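Last revised 19 December 2024. Applies to indoor tabletops in maple, birch, ash and similar pale woods. Do not use this procedure on veneer thinner than 1/32 inch.

# Refinishing a Pale Wooden Tabletop with Hardwax Oil

Hardwax oil leaves a thin, low-sheen coat that can be repaired in patches. It darkens pale wood less than an oil-based varnish does, but it gives weaker protection against standing water and solvents. If the table will see either one daily, use a two-part finish and a different procedure.

## Materials

- Random orbit sander, 5-inch, with dust extraction
- Discs in 80, 120 and 150 grit
- Hand block and 150-grit sheet
- Hardwax oil, clear or "natural" tint (the quantities below were worked out with Gilora Matte)
- White nylon pad
- Lint-free cotton cloths
- Nitrile gloves
- Metal can with a lid, half full of water

One pint covers two coats on a top up to 18 square feet. Buy a single batch where possible. Tinted oils vary between batches, and on pale wood the difference shows.

## 1. Identify the existing finish

Put a drop of denatured alcohol on the underside and wait one minute. Shellac turns sticky. Lacquer needs lacquer thinner before it softens. Varnish and polyurethane are unaffected by either and have to be sanded or stripped. An old oil finish absorbs a drop of water slowly and shows a darker ring.

If the table was made before 1980 and has any painted surface, test for lead before sanding.

## 2. Remove the old finish

Start at 80 grit. Keep the sander flat and move it at one inch per second, overlapping each pass by half the disc. Do not tilt the sander to chase a stain. A tilted disc cuts a shallow dish that is invisible in bare wood and obvious under a finish.

Change discs when they load up. A clogged disc burnishes the surface, and burnished areas take less oil.

Stop when water sprinkled on the top soaks in evenly. Let it dry for 3 hours before going on.

## 3. Sand to final grit

Continue with 120, then 150. Vacuum between grits, including the edges and any joints — a single stray 80-grit particle will leave a spiral scratch. Finish by hand with the block, working with the grain.

Do not go past 150 on the top. Hardwax oil needs some surface texture to hold on to, and a top sanded to 220 tends to wear through early at the seating positions. End grain is the exception. Take it to 220 so that it absorbs less oil and does not finish darker than the face.

## 4. First coat

Room temperature should be between 60 and 77 °F. Stir the can from the bottom for two minutes; do not shake it.

Pour a small puddle and spread it with the nylon pad, first across the grain and then along it. Work in sections two feet wide. After ten minutes, wipe off everything that has not soaked in. The surface should feel almost dry when you are done. Excess oil left on the wood stays tacky and collects dust.

Oil-soaked cloths can ignite on their own. Put each one in the water can as soon as you finish with it.

## 5. Second coat

Wait 18 hours. Rub lightly with a clean nylon pad to knock down raised fibers, then vacuum. Apply the second coat as before, using half as much oil. Light use is acceptable after two days. Full cure takes three weeks, and until then keep water, rugs and plastic mats off the top.

## 6. Check under side light

Turn off the overhead lights and hold a lamp low at one end. Look for glossy patches (excess oil) and dull patches (starved wood). Buff the first with a dry pad. Give the second a little more oil and wipe after ten minutes. Catríona Gilmartin's notes on the Koseo benches recommend repeating the check from the opposite end, as swirl marks often show from one direction only.

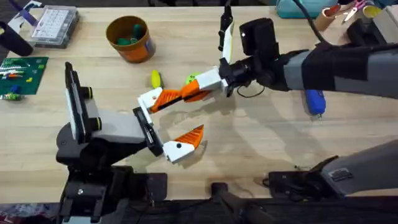
Light wooden tabletop in both views. 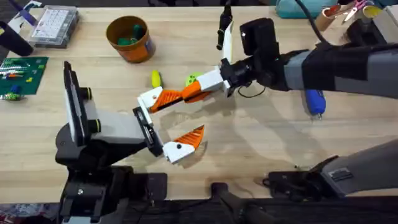

## Question

**How do I repair a white water ring without redoing the whole top?**

Rub the ring with a nylon pad and a teaspoon of the same oil, extending two inches past the mark. Wipe dry after ten minutes and leave it overnight. If the ring is still there, sand that spot by hand with 150 grit, vacuum, and apply two thin coats 18 hours apart.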